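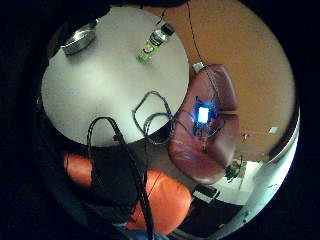
Ranger une petite table ronde sans y passer la soirée

Une table ronde n'a pas de coins, donc pas d'endroit où pousser les choses en attendant. Tout finit au milieu, ou sur le fauteuil d'à côté. Comptez une demi-heure, café compris.

1. Commencez par ce qui se boit. Une canette couchée se redresse ou se jette, il n'y a pas de troisième carrière possible.
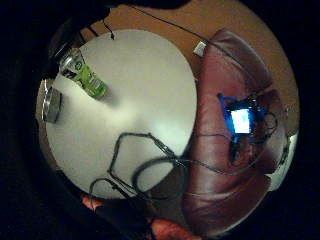
Par Evaristo Zuccaro | Publié le 2 janvier 2020 | 66 commentaires

2. Passez aux câbles. Débranchez, démêlez, puis enroulez chacun séparément, en boucles larges. Un lien en tissu suffit ; j'ai acheté en août un rouleau Osel de 200 cm et j'en lègue la moitié à mes héritiers. Ne tirez jamais sur un nœud, il vous a vu venir.

3. Libérez le fauteuil. Le cuir est fait pour s'asseoir, les appareils allumés s'y plaisent pourtant beaucoup. Éteignez-les, laissez-les refroidir, trouvez-leur une étagère.

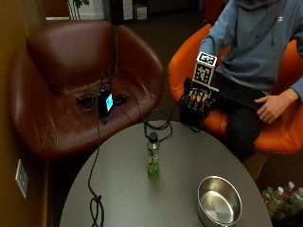 4. Gardez un seul récipient

Un bol en métal, peu profond, pour les clés et la monnaie. S'il contient encore une cuillère, il est en service : lavez-le d'abord. Le modèle Granura me convient, mais n'importe quel saladier orphelin fera l'affaire.

5. Essuyez du centre vers le bord, chiffon à peine humide, puis à sec.

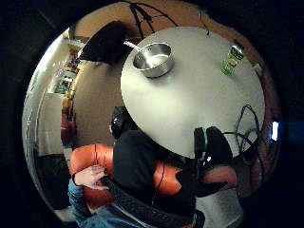 Le bol, sa cuillère et les câbles : étapes 2 et 4.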